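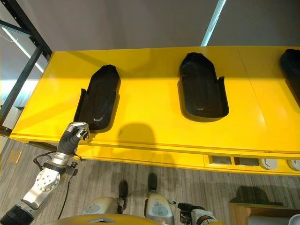 La mesa amarilla con las bandejas negras.

Tema: Bandejas con forma de suela, ¿fijas o sueltas?

lis_radoslaw
Jueves 25 de enero
Estoy montando un banco para preparar plantillas y calzado de trabajo y me gusta esta idea: bandejas negras metidas en el tablero, con la puntera redondeada hacia el fondo y el talón abierto hacia quien trabaja. ¿Alguien las ha usado así? Mi duda es si las fijo o las dejo para quitar y poner.

Unlow
Fijas. En el taller tuvimos sueltas desde noviembre y acababan bailando. El talón abierto me parece bien, metes la pieza de frente y ya está.

dkurek
No estoy de acuerdo. Si cambias de talla cada dos por tres, fijas son un incordio. Yo las pondría con dos tornillos por debajo – se sueltan en un minuto.

Unlow
Dos tornillos por bandeja, con 40 pares al día, no los quita nadie. Al final se quedan fijas igual.

lis_radoslaw
Yo no llego ni a 10 pares. ¿Y el tablero brillante? El mío iba a ser mate.

tornillo_flojo
Mate. El amarillo brillante queda bonito, pero con un foco encima te comes todos los reflejos. Las bandejas también brillan por dentro, por cierto.

dkurek
A mí el brillo me da igual, se limpia mejor la cola. Lo que miraría es la junta del tablero: que no te caiga debajo de una bandeja.

lis_radoslaw
Buen apunte. La junta la llevo a un lado, entonces. Sobre los tornillos sigo pensando.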